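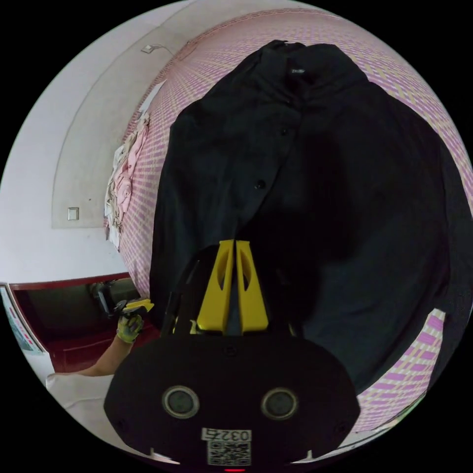 Kumaresan Devadiga says black is a category error, that what I keep making is a very dark brown with ambitions, and that I should try weakening the iron before I buy any more galls. He said this over the phone with his mouth full, so I may have missed a qualification.

March, 7:40 a.m. Iron and tannin on cotton, continued.

State of play. Batch four dried overnight. Under the bench lamp it is black. At the window it is the color of strong tea that somebody left a nail in, and that is more or less the recipe. Batch three, same cloth, same galls, half the soak, is grayer and I like it better, which annoys me after all the extra soaking.

Tannin bath: 219 g crushed oak galls from Praltarik, steeped overnight, strained twice through the old pillowcase. Held at 58 C on the Flalter hotplate, or what the Flalter claims is 58. The probe and the dial have not been on speaking terms since I moved benches. I went with the probe.

Iron bath: ferrous sulfate, weighed on the Katayama balance, dissolved in tap water. I know. The Draltudley supply is hard enough to stand a spoon in and I should be using the distilled. Batch five gets distilled. Writing it down so I can't pretend I forgot.

Cloth: plain-weave cotton, scoured with soda ash, cut into 12 swatches, hems left raw. Swatch 7 fell behind the radiator and has been reclassified as a heat aging test.

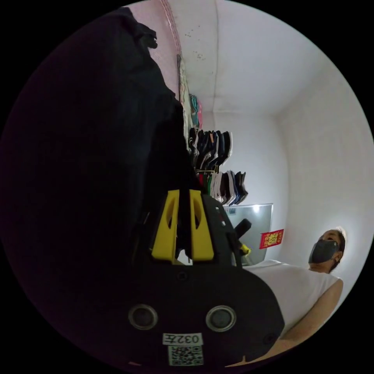
Black cloth against the pink wall.

Things I think I know now:

Adding the iron all at once gives blotches. Adding it in three goes, lifting the cloth out each time, gives smaller blotches. Still haven't tried stirring for the full twenty minutes, mostly on grounds of boredom.

Too much iron makes the cotton feel crunchy. Batch two could be used to sand a door. Tear test on batch two: went across the weft with no effort at all. Batch three took a proper pull. Didn't tear batch four, it was still damp at the corners and I would only have argued with the result.

Rinse water ran gray to the sixth change, then clear, then gray again when I squeezed. Whoever had the sink after me - sorry about the ring. It comes off with citric acid. So does the dye, if you splash, and swatch 2 now has a freckle.

Rub test on white cotton, dry: faint mark. Rub test wet: a very good drawing of a thundercloud. I can live with faint. I can't live with anyone sitting on a pale couch in this stuff.
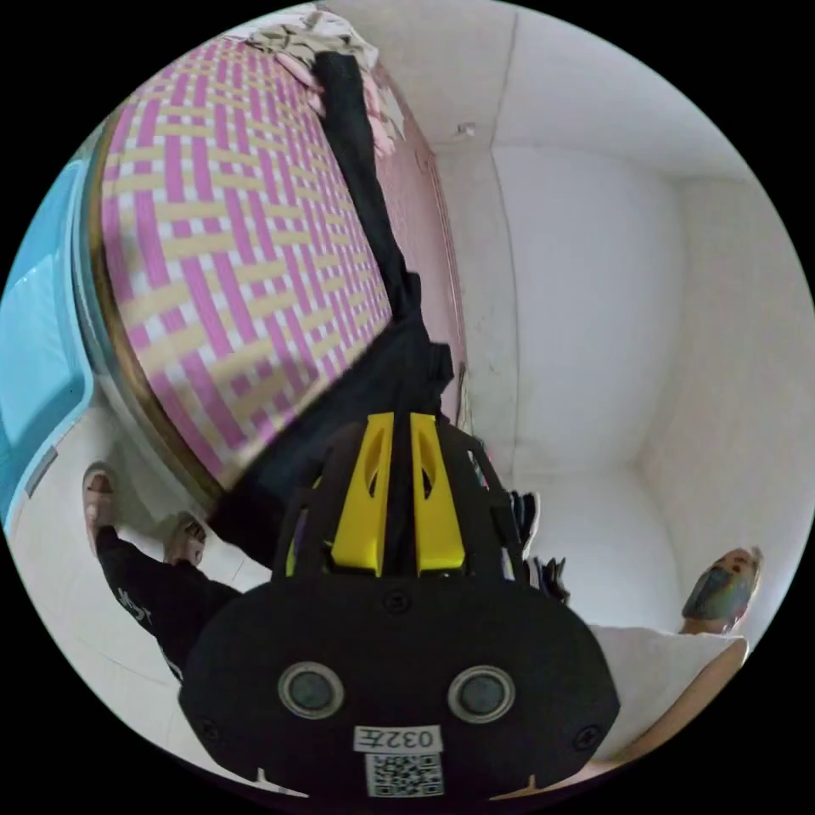 The logwood question is still open. A little logwood under the iron would pull the brown toward blue, and the eye forgives a blue-black in a way it doesn't forgive a brown one. It is also cheating by the rules I set myself in the front of this notebook, but I wrote those rules before I had seen batch one.

Plan for batch five:
- distilled water, both baths
- iron cut by half (Kumaresan is to be told only if it fails)
- tannin same as batch four, soak same as batch three
- stir. The whole time.
- label the swatches with thread this time. Pencil does not survive, and neither did the masking tape

Need more soda ash. The tub says plenty and the tub is lying.

4:15 p.m. Swatch 7 recovered with a ruler. Browner than its siblings on one side. Stapled to the facing page, brown side out.

26 comments
12 shares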